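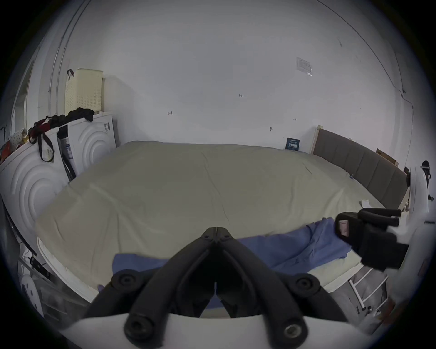 3.2 데이터 수집

침구 정리 작업의 시연 데이터는 손에 쥐는 그리퍼 한 쌍으로 수집하였다. 작업자는 양손에 그리퍼를 하나씩 들고 침대 위의 천을 집거나 펴거나 접었으며, 로봇 본체는 수집 단계에서 사용하지 않았다. 원격 조작 방식은 Haworth의 선행 실험에서 시연 한 건에 걸리는 시간이 길고, 천을 당길 때의 힘 조절이 부자연스럽다는 문제가 있었다. 본 연구에서 손에 쥐는 방식을 택한 것은 이 두 가지를 줄이기 위해서이다.

수집은 Hosandale과 Wandport 두 지역의 실제 주거 공간 12곳에서 진행하였다. 방의 가구 배치와 조명은 바꾸지 않았고, 침대 주변의 생활용품도 그대로 두었다. 전체 시연은 3,115건이며, 이 중 위치 추정이 중간에 끊긴 것과 작업자가 스스로 실패로 표시한 것을 제외하고 2,000건 넘게 학습에 사용하였다. 제외 기준은 부록 B에 정리하였다.

그림 2. 손에 쥐는 그리퍼의 시점에서 본 수집 환경. 베이지색 시트 위에 구겨진 파란 천이 놓여 있고, 오른쪽에 두 번째 그리퍼의 일부가 보인다.

3.3 관측과 행동 표현

관측은 양쪽 손목 시점의 영상과 손가락 벌림 폭으로 구성된다. 그림 2와 같이 손가락은 영상 하단에서 중앙까지를 차지하므로, 집으려는 부분의 천이 손가락에 가려지는 경우가 있다. 가려진 영역을 마스크로 지우는 방법도 시험하였으나 손가락과 천의 상대 위치를 알기 어려워져 최종 모델에는 넣지 않았다. 상대편 그리퍼가 시야에 들어오는 경우도 별도로 처리하지 않고 원본 영상을 그대로 입력하였다.

행동은 현재 손목 자세를 기준으로 한 상대 변위와 목표 벌림 폭으로 나타내었다. 절대 좌표를 쓰면 침대의 높이와 방향이 방마다 달라 정책이 특정 방에 맞춰지는 경향이 있었다. 양손 사이의 상대 자세는 입력에 추가하였다. 천의 양 끝을 동시에 당기는 동작에서는 이 값이 없을 때 두 손의 간격이 점차 벌어져 한쪽이 천을 놓치는 일이 잦았다.

3.4 천의 초기 상태

초기 상태는 구겨진 상태와 반쯤 펼쳐진 상태의 2종류로 나누었다. 구겨진 상태는 작업자가 천의 가운데를 들어 올렸다가 놓아 만들었고, 반쯤 펼쳐진 상태는 한쪽 변을 매트리스 가장자리에 맞춘 뒤 나머지를 밀어 만들었다. 시트의 잔주름은 시연 전에 따로 펴지 않았다. 평가에서도 같은 절차를 따랐으며, 평가용 방은 학습에 쓰인 방과 겹치지 않게 하였다.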